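Custovau Two-Arm Cell - Set-up Guide
Section 6: Comparing Grippers on Cloth

Read Section 5 first if the arms aren't leveled yet. This part is only for trying out one finger set against another on garments - same arms, same table, same controller settings. Change one thing at a time or the numbers are no use to anyone.

Plaid garments on the marble-pattern top, basket at the back wall in the first three.

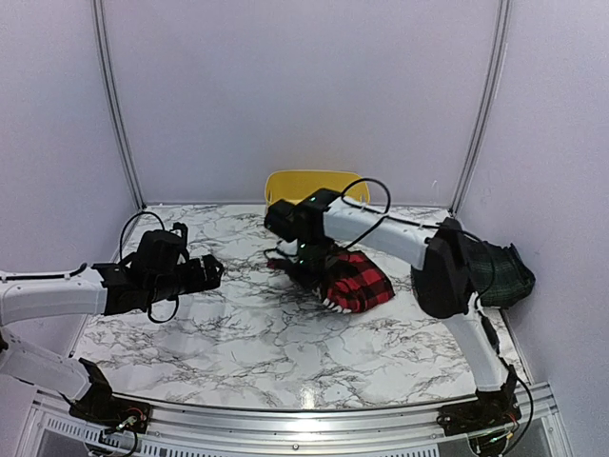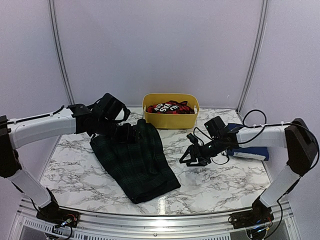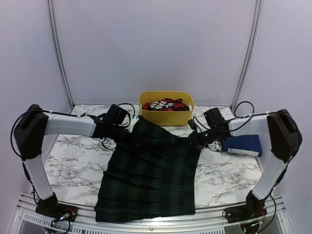 Wrist view, checked shirt:

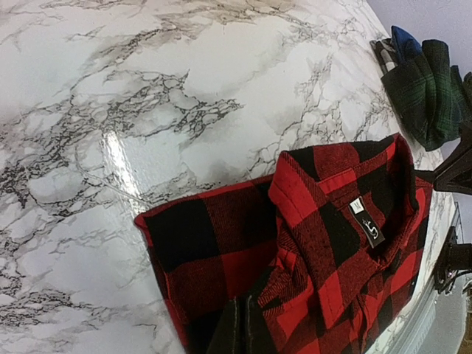

6.1 Before you start

1. Power down both arms. Controller off too, not just paused.
2. Fit the finger set under test. Same set both sides. Mixed sets are for 6.4 only.
3. Torque screws to the value on the card in the finger box. Don't guess.
4. Check cable slack at each wrist. Turn the wrist by hand all the way both directions. If the loop goes tight, re-clip it farther back.
5. Wipe the table. Lint builds up fast and the fingers pick it up.
6. Power up, home both arms, wait for Ready on the Drarach controller.

CAUTION: Keep hands out while homing. The arms take the short way home and that can be straight across the middle.

6.2 Set force and speed

1. Open the Grip page. Pick the finger profile (Bunurari soft pad or Ní Mhurchú toothed).
2. Start at force level 6. Thin cloth may want less, write it down if you change it.
3. Set closing time to 420 ms for both profiles. Faster than that and the soft pads push the cloth away before they close on it.
4. Save under a new name. Do NOT overwrite the factory profile, there is no undo.

Note: after a profile change the controller drops back to slow mode. Normal. Turn slow mode off by hand once you've done one dry close with nothing in the jaws.

6.3 Run the comparison

1. Lay one garment flat, wide edge toward the front rail. Smooth it but don't iron it down with your palm - you want a bit of an edge to pinch.
2. Run single-arm pick, left. Then right.
3. Run two-arm lift from the waist or collar. Both grippers must report closed before the lift starts. If only one does, stop and re-lay.
4. Do 20 picks per garment per finger set. Log every one, including the bad ones.
5. Mark each pick: held, slipped, missed, or double (picked up a second layer).
6. Swap fingers, go back to 6.1 step 1. Yes all of it.

Things to watch for
- Pleats. Toothed fingers tend to take 2 folds at once. Log as double even if the lift looks fine.
- Collars and thick seams. Soft pads may report closed early. Check the jaw gap reading, not the light.
- Glare on the table. If the wrist camera loses the cloth edge, turn the overhead lamp down before you touch exposure.
- Dark cloth. Edge detect gets slow on it, give it another second befroe you call a miss.

CAUTION: Toothed fingers can pull threads on loose weave. Use test garments only.

6.4 Mixed sets (optional)

Toothed left, soft right. Only worth doing if both sets passed 6.3. The controller needs a seperate profile per side, so tick Unlink on the Grip page first. Miss this and both sides run on the left profile with no warning.

Run the two-arm lift only. Same count, same marks.

6.5 If something goes wrong

Arm stops mid-lift: force limit. Usually cloth caught on the front rail or under a base. Press Hold, free it, press Resume. Don't yank.

Gripper won't open: cut force to zero on the Grip page, wait for the click, try again. Still stuck - power down and back the finger screws out.

Camera picture frozen: reseat the plug at the wrist end first, then at the controller. Re-run camera check after either.

Left and right don't agree by a lot: re-home, then repeat the single-arm picks. Still off, go to Section 7 and redo wrist alignment.

6.6 When done

Park both arms. Save the log before power-off - it isn't kept otherwise. Fingers back in their boxes, toothed ones with the cover on.

Section last changed December 14, 2025

Related items
Section 5: Mounting and Leveling the Arms
Section 7: Wrist Camera Alignment
Bunurari Soft Pad Fingers - Cleaning and Replacement
Ní Mhurchú Toothed Fingers - Fitting Card
Drarach Controller - Grip Page Reference
Blank Pick Log (printable)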